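Subject: Re: [tulthorpe-allotments] Washing seed trays and modules before sowing
List: Tulthorpe Growers
From: plot 19

Replying to the message about cleaning trays, quoted underneath in part. I've been doing this every winter since I took the plot on and I've tried most ways of going about it, so I'll put down what I do now and people can take it or leave it.

> I have inherited a stack of old plastic trays and pots from the
> previous plotholder, most of them with soil dried on. Some are the
> small square sort with compartments. Do I need to wash them at all,
> or is a knock against the fence enough? Last spring I lost nearly
> all my early lettuce to damping off and I would like to avoid a
> repeat. Also, I have no outside tap at home and no utility room, so
> any washing will have to be done indoors. What do people use? I was
> going to put them in the bath but have been told not to.

Whoever told you not to use the bath was right. Grit scratches the enamel and the soil goes down the waste and sits in the trap. I did it one year and had to take the trap off twice before Easter.

I use a round plastic basin. Mine is white inside with some blue on it and a thick rim, and it was bought for washing up in before it was demoted. A round one has no corners for the grit to pack into, so it tips out clean. It won't take a full-length seed tray lying flat, so for those you need something bigger, or you wash one end and turn it round. The small square trays with four compartments go in with room to spare, and those are the ones worth taking trouble over, because the soil stays in the corners.

On whether to wash at all: for potting on tomatoes or anything else that's already sturdy, I don't bother beyond brushing. For lettuce, brassicas, basil and anything sown early and kept cool and damp, I wash every time. I can't prove that it was dirty trays that did for your lettuce. It could as easily have been overwatering, or the compost. The Jaiswal compost a few of us had through the shop order was very wet that year and I lost seedlings in new pots as well as old ones.

My order of work is this.

Let everything dry out completely first. Damp soil smears. A week in a shed is usually enough, longer in December.

Knock and brush outdoors. An old washing-up brush does the flat parts and a stiff paintbrush does the corners. Do this over the plot or over a bucket, and put what comes off back on the beds. Most of the dirt goes at this stage and the water stays usable a good deal longer.

Soak in warm water with a small squirt of washing-up liquid. I give it 60 minutes. Overnight makes no difference that I can see, apart from having a basin of cold brown water to deal with in the morning. Put the trays in with the compartments facing up so they fill and sink. Upside down they trap air and float.

Go round each compartment with a sponge. The scouring kind is all right on the thick black plastic but will go through thin modules. Where there is a white crust, that's limescale from our water and not a disease, and vinegar shifts it if it bothers you. I leave it.

Rinse, and stand them on edge to dry. They need to be dry before you stack them or they stick together, and then you split one getting it out.

As for disinfectant, opinions differ and we've had that argument on this list before. I use one only if I had trouble in those particular trays, and I follow the bottle. If you do use one, rinse well afterwards.

For doing it indoors, put a cloth under the basin. I use an old patterned tablecloth, the white sort with cherries on, laid straight on the floor tiles. It stops the basin sliding and when you've finished you can gather it up by the corners and shake it outside. Keep the basin well in from the edge. Move anything electrical first, which I am bad at. Empty the basin into the garden if you've got one, or through an old sieve into the toilet if you haven't. Not the sink.

If your stack is large, sort it before you start. Anything that cracks when you flex it will only last one more season and isn't worth the hot water. The garden centre at Gralladbridge was taking back black plastic pots and trays last summer, in a cage by the side entrance, though you'd want to ring and ask if they still do. The council recycling won't have them.

One more thing, about replacing them. The thin trays that come free with bedding plants are not made to be washed and I've stopped trying. I bought 2 packs of the heavier Favau ones a few years ago and have had no splits so far. They were dearer but I haven't bought any since. If enough people want them I'm happy to add them to the seed order. Let me know on the list and not at the gate, as I forget.

I'm also looking for small square trays like the one in the attachment. Four compartments, black, plastic. If anyone has spares they don't want, I'll swap for leeks or for raspberry canes, of which I have far too many. They can be left in the crate by my shed. No need to wash them first.

Plot 19, Tulthorpe

1 attachment

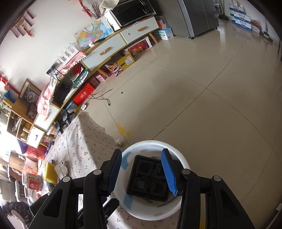 Four-compartment tray in the basin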